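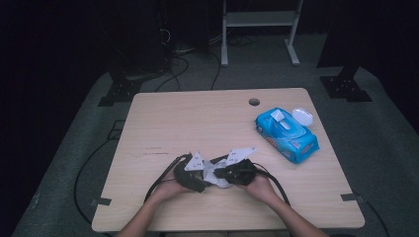

La mesa clara, por fin como tiene que estar

26/06/2025

Llevo semanas queriendo escribir esta entrada y siempre se me cruzaba otra cosa. ¡Pero hoy sí! Hoy toca hablar de limpiar la mesa, que es un tema que me entusiasma bastante más de lo que sería razonable (en casa ya ponen cara cuando empiezo). La mesa en cuestión es la de esquinas redondeadas, beige clarito con veta de madera, la que tiene el agujero redondo para pasar los cables. La compré en diciembre de segunda mano, en un almacén de muebles de oficina que se llama Noltard, y me costó 41 euros. Cuarenta y uno. Todavía me alegro cuando lo pienso.

El laminado claro tiene una cosa estupenda y una cosa malísima, y son la misma: se ve todo. Cada huella, cada gota de café, cada raya de lápiz que se escapó del papel. Durante los primeros meses la limpiaba con un trapo húmedo y lo que cayera en el cubo, a veces agua sola, a veces un chorrito de friegasuelos (mal, ya lo sé), y siempre me quedaba una especie de velo que solo se notaba a contraluz. Pasabas el dedo y dejaba marca. Me ponía de los nervios.

Entonces empecé con las toallitas húmedas, casi por casualidad, porque había un paquete a mano, y me quedé con ellas para el repaso de diario. No sustituyen una limpieza a fondo, eso quiero dejarlo claro. Pero para esos dos minutos antes de ponerse con algo, ¡qué maravilla! Sacas una, la estiras bien y a correr.

Lo de estirarla merece párrafo propio. La toallita sale siempre hecha un gurruño, y la tentación es usarla tal cual, como una pelota. Así limpias con una superficie del tamaño de una nuez y la gastas enseguida. Yo la cojo por dos puntas, tiro un poco hacia los lados hasta que se abre, la doblo por la mitad y otra vez por la mitad, y voy cambiando de cara según se ensucia. Con una sola me llega para toda la mesa, incluidos los cantos, que son los grandes olvidados.

El recorrido también lo tengo pensado (sí, tengo un recorrido). Empiezo por el fondo, de izquierda a derecha, en pasadas largas que se pisan un poquito, siguiendo la veta. Cuando llego al borde de delante doy la vuelta entera por el canto, y ahí las esquinas redondeadas son una gozada porque la mano no se engancha en ningún sitio. Lo último es el agujero de los cables. Ahí se junta una pelusa gris finísima que no sé de dónde sale, y para eso enrollo una punta de la toallita y la giro dentro del borde. Es una tontería, pero deja la mesa como nueva.

Bueno, como nueva no, que tiene sus marcas. Hay unos roces oscuros hacia el lado izquierdo que ya venían de antes y que he intentado quitar con todo: bicarbonato, goma de borrar, alcohol en un algodón. En el foro de Irkavby, donde se habla de muebles usados y hay gente que sabe muchísimo, me recomendaron parar antes de comerme el acabado, y les hice caso. A estas alturas les he cogido cariño. Una mesa de segunda mano sin ningún roce me daría hasta desconfianza.

Ahora el paquete, que tiene su miga. El mío es el típico blandito, azul, con tapa blanca de plástico de las que se levantan. Si la tapa se queda medio abierta, las toallitas de arriba se secan y hay que sacarlas de tres en tres para encontrar una que sirva. A mí me pasa constantemente, porque estoy a otra cosa y no aprieto hasta oír el clic. Mis apaños, por si le sirven a alguien:

Guardo el paquete boca abajo cuando está por la mitad. El líquido se va al fondo y, al darle la vuelta, las primeras vuelven a estar jugosas.

Si se han secado un poco, una cucharadita de agua por la abertura, apretar la bolsa y dejarla un rato. Quedan bastante dignas.

Las que ya no tienen arreglo las uso en seco para el polvo de la pantalla y del estante. Nada a la basura antes de tiempo.

Y una advertencia que aprendí por las malas: después de la toallita, la mesa se queda mojada un momento, y si plantas encima un cuaderno se ondula la última hoja. Yo la dejo secar mientras ordeno lo que hay alrededor, o paso un paño de microfibra si tengo prisa. El que uso es de Feltska, de 300 gramos, gordito, de los que parecen una toalla pequeña, y no deja ni una pelusa. Los finos que tenía antes eran para llorar.

¿Y la limpieza a fondo? Una vez al mes: vacío la mesa entera, agua templada con unas gotas de jabón neutro, bayeta muy escurrida, aclarado y a secar enseguida. Miro también las escuadras grises donde las patas se juntan con el tablero, que cogen polvo por arriba, y paso la aspiradora por la moqueta de debajo. La moqueta es gris oscura y disimula lo que no está escrito, así que cuando le toca, le toca de verdad.

Me quedan pendientes dos cosas. Una, encontrar una tapita para el agujero de los cables; las que vi en Tedesco eran todas un pelín grandes y bailaban. La otra, probar un limpiador para laminado que me han recomendado ya varias veces en los comentarios. Si alguien lo ha usado en un tablero tan claro, que me cuente si deja cerco, por favor, que antes de echarlo quiero probar por la parte de abajo.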